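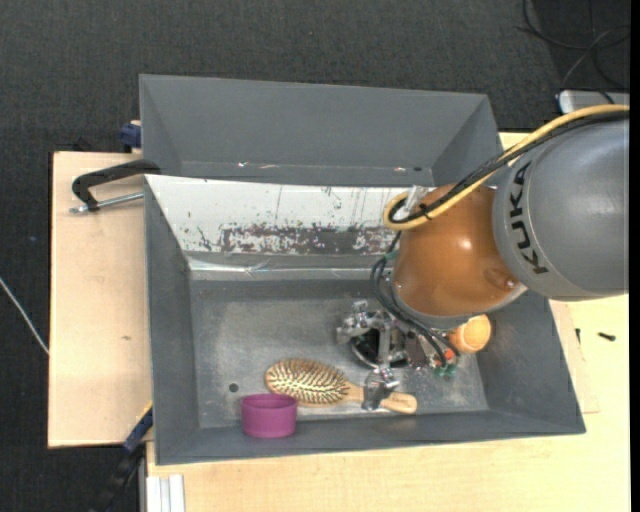

When does the new edition of the Mendent grief workbook ship? Copies leave the Usunley warehouse in April, and orders placed before then are filled in the order received.

The second edition replaces the spiral-bound printing, which is out of stock at Usunley and will not be reprinted. The print run is 3,000 copies. Of these, 1,000 are set aside for hospice programs and parish bereavement groups that buy by the carton. The rest go to bookstores and single-copy buyers.

Changes to the text are limited. The chapter on funeral planning has been split in two, one part for the first week and one for the months after. The scripture index now lists passages by book and verse instead of by theme. Two essays on the death of a child have moved from the appendix to the main section. Page numbers therefore do not match the first edition, and group leaders should not mix the two printings in one class.

The leader's guide is sold separately. It follows the new page numbers and includes the discussion questions formerly mailed as loose sheets. The large-print version is set in the same order but runs to 2 volumes, sold as a set only.

Brirkari will handle orders from Canada. Politis remains the distributor for church libraries, and standing orders there carry over without a new form. Accounts that do not want the second edition must cancel in writing before the shipping month begins.

Returns of the first edition are accepted from stores only, unmarked and with the original invoice. Credit is issued at the invoiced price, less freight.

Usunley Book Notes, January 30, 2020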